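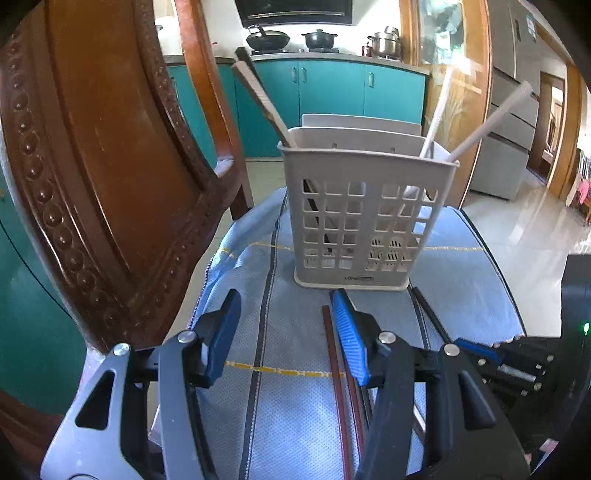
I've had the Jurovine chopstick basket for two months now and I love it way more than anyone should love a piece of plastic! It's tall, it narrows toward the base, and the square openings let air get at the sticks (mine go in damp, every night). The rim is smooth, so no snagged dish towels. Long cooking chopsticks lean out over the top but haven't tipped it yet.

Washing is easy: dump everything out on a cloth, rinse the basket, refill. I do wish the little label on the front were easier to read, and very thin tips can poke through the holes. Still 5 stars from me.
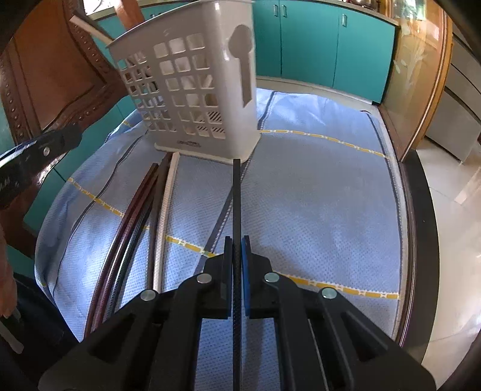 Ruchti: Do yours go in tips up or tips down? I had the Sostmont one before and the tips always stayed wet at the bottom, so I flipped them.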